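Ticket: newsletter images vanish when the draft is saved
Product: Trivetex page editor
Opened by: Trinidad Sotomayor
Status: Resolved, monitoring
Priority: Normal

Original report
Hi team! First off, I love the new editor, the column layouts are a huge step up. One snag with our June issue for Dandthorpe: I drop in my pictures, they look great in the preview, I hit Save Draft, and when I reopen the page every picture is a gray box. The text is fine. The captions are fine too (small mercies!).

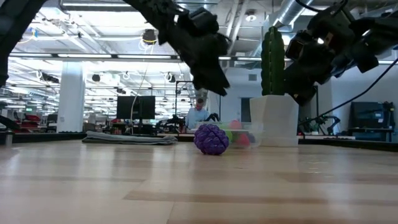
Steps I take every time:
1. Open the draft from the Issues tab
2. Insert picture, choose "From shared library"
3. Save Draft
4. Close the tab and open the draft again

Tried so far: cleared the cache, switched browsers, logged out and in. Same gray boxes. I also tried a brand-new page with a single picture and it broke in the same way, which I was weirdly pleased about, as it means you can reproduce it.

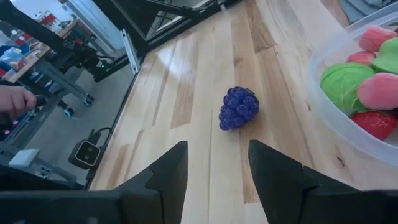 Update, 9:40 am
Iker Prieto asked me to open the network panel and read off the status codes. All of the picture requests come back 200 in the preview. After the save they still say 200, but the size is 0 bytes! So the server is happily sending me nothing at all. I never would have thought to look at the size column. Great tip, I'm keeping that one.

Update, 11:15 am
Uploaded the same files straight from my laptop and skipped the shared library. They survive the save! Reopened the draft 5 times to be sure. So it looks like the library links are the trouble and the files themselves are good.
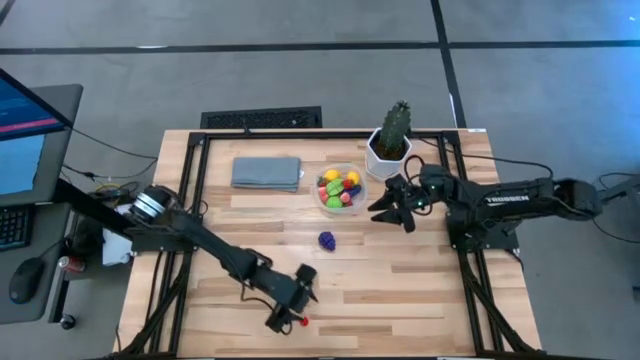
The library lives on the Drimetti storage plan, and our folder was renamed from "Aguirre" to "Aguirre / Spring" last month. Could the space or the slash be upsetting the links? I made a test folder with a plain name, copied one picture over, and it saved perfectly. I may have cheered out loud.

Here's the list of pages still affected: cover, workshop calendar, reader letters, back page. The fourth one is the one I need most.
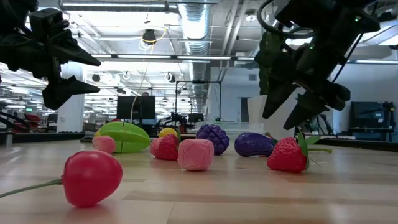
Iker Prieto: The slash is the culprit. The preview reads the folder by its ID, but Save Draft writes the path out as text, and the slash gets treated as a subfolder that doesn't exist. Please rename the folder without it, then use Tools > Relink pictures. A fix for the save step goes out in build 14.

Update, 2:05 pm
Renamed, relinked, saved, reopened. Everything is back, including the back page! Relink took under a minute and kept all my captions and crops. Please leave this open until the new build lands and I'll happily test it with the ugliest folder names I can think of.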